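Ticket 445: Red roses dropping heads, leaf sprigs coming off stems
Product: Rullarden rose stems (red), Dranden mixed bunch (light blue)
Opened by: Kevser Saraç, Meten event rentals
Handled by: Mircea Vlad, Baysal support
Status: open, waiting on customer

Kevser Saraç wrote:
We rent table arrangements. We bought 24 of the Rullarden red stems in October and after one outing the heads are loose on 6 of them. The leaf sprigs are worse, they slide off if you look at them. Your product page says "built for repeated arranging." I would like to know what you think repeated means. We took them out of the carton, put them in vases, took them out of the vases. That is the whole history.

Mircea Vlad wrote:
Sorry for the trouble. Heads on this line are pushed onto a peg at the top of the stem. Please try pushing the head down firmly with a quarter turn. If it still lifts off, send a close-up of the underside, where the sepals meet the stem.

Kevser Saraç wrote:
Did the quarter turn. Four of the six held until I tipped them upside down, so I'm not calling that a fix. I also doubt the peg is the problem, because a new one from the same carton that never left the wrapper does the same thing. Underside attached.
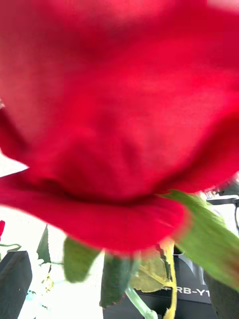

Can the head be glued to the stem without ruining the petals?
A small dot of low-temperature hot glue on the peg works, as long as you put it on the peg and keep it off the fabric. Skip superglue. It leaves a white haze on dark petals and goes brittle.

Kevser Saraç wrote:
I found that on your help page already. Fine, but I paid for stems, and now I'm supposed to finish making them? Also, glued heads don't come off, and we pack heads and stems separately to save space. Your own packing sheet tells us to do that. So which is it?

Mircea Vlad wrote:
Fair point about the packing sheet. It was written for the older version with a longer peg. I've asked for it to be checked. For now I'd suggest gluing two stems as a test and leaving the rest alone.

On the leaves: do the sprigs come off whole, or are single leaves coming away too? The collar that holds a sprig is a separate part from the leaves, and we can only send collars if that's where it fails.

Kevser Saraç wrote:
Both. Mostly whole sprigs, with the short stem still on. A few single leaves. I cleared a table and set some out so I could see what I was dealing with. The blue ones went in the basket, leaves and all, until I decide whether I trust them either. 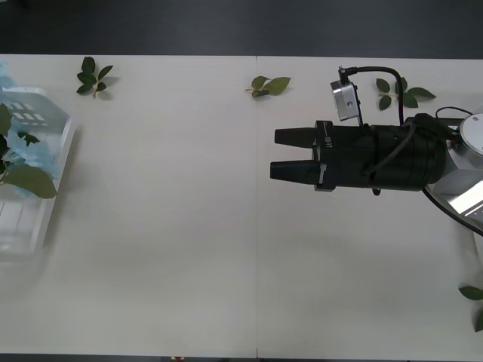 I tried three things before writing back, so please don't send them to me as suggestions.

1. Warmed the collar with a hair dryer and pushed the sprig back up. Gripped while warm. Slid again once it cooled.
2. One wrap of green floral tape under the collar. Holds, looks lumpy, and I'm not doing that on a full carton.
3. Bent the stem a little below the collar so the sprig can't slide past. This held best, but the stem then sits crooked in a narrow vase.

What I think happened is that the stems got thinner and the collars didn't. I put a caliper on an old stem and a new one and the new one is thinner. You can tell me it's within tolerance, I'm sure somebody will.

Mircea Vlad wrote:
I won't tell you that yet. I don't have the stem drawings and I've asked for them. Two questions in the meantime:
- Is there a batch code on the inside flap of the carton? It starts with R.
- Have the blue bunches lost any leaves in normal handling, or are you keeping them aside as a precaution?

I can send 10 spare collars from the newer batch today. They have a tighter bore.

Kevser Saraç wrote:
Flap went out with the recycling. There's a label on the outside, I'll copy it down this afternoon. Blue bunches are a precaution so far.

Send the collars. I'll try them, though if the new ones are tighter, that sounds a lot like somebody over there already knew the old ones were loose. I'd like an answer to that part in writing, separate from the collars.

Mircea Vlad wrote:
Collars going out at 3 p.m. I've passed on the question about the change to the bore and left the ticket open. Please add the label details when you have them, and tell me how the two glued stems are doing.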